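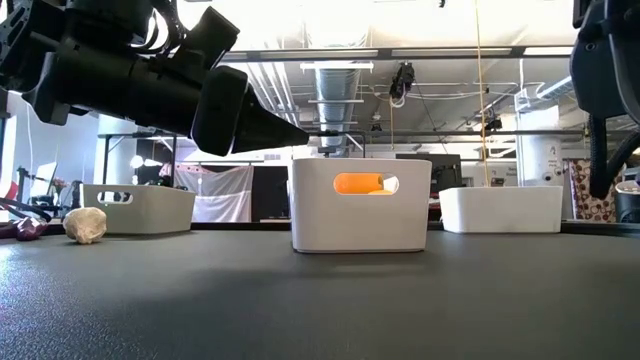
One reader wrote after our last gallery that open days are all free pens and slide shows, and asked whether we ever get to see a robot do anything. Yes! On this visit we did, for a whole afternoon, and I would have stayed for the evening too if they'd let me.

Linia Open Day at Omoregie, Fistitz
Posted Mar 24, 2018

Omoregie builds and programs robot arms, and Linia is the project they opened up for visitors this year. The idea is easy to say and very hard to do: get black robot arms to handle groceries. Real ones, too, with garlic and eggplant all over the place, no two the same shape. I have a soft spot for this kind of work (ask anyone who was on the bus home with me) and I took far too many pictures.

Garlic is the tricky one, we were told. It's light, it's lumpy, the papery skin slides around, and a bulb that sits nicely one way up will roll off the other way.

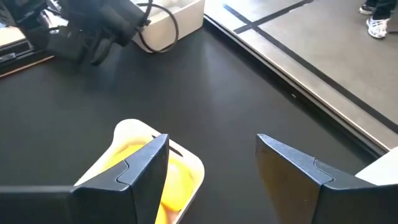

What I hadn't thought about before is how much depends on where the fingers come down. A little too far to one side and you push the thing away, which I do myself with the last olive in the jar. The team talked us through this with a lot of patience, including for the boy near me who asked the same very good question 3 times until he got an answer he liked.

They want 1,000 clean pickups written up before the project moves on in May. I asked what counts as clean and got a long, happy argument between two of the programmers.

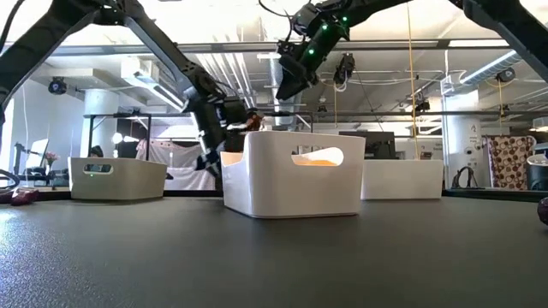
Bins and bowls are a whole subject too. Walls get in the way of a gripper, so reaching down into something takes more planning than picking up off a flat table, and with more than one arm at work each has to stay clear of the other. I could have listened to this part all day.

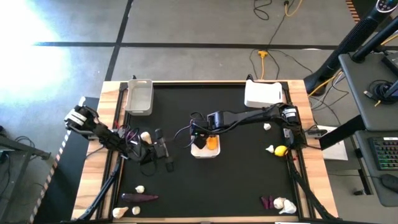 Coffee was in the next building and I nearly missed it. The demonstrations went on until 7, with a short talk at the end on what Linia might try after vegetables. Bread rolls got a big cheer from the room.

The full set of 193 pictures is in the Dusto album, still unsorted. If you were there and have some of your own, please add them!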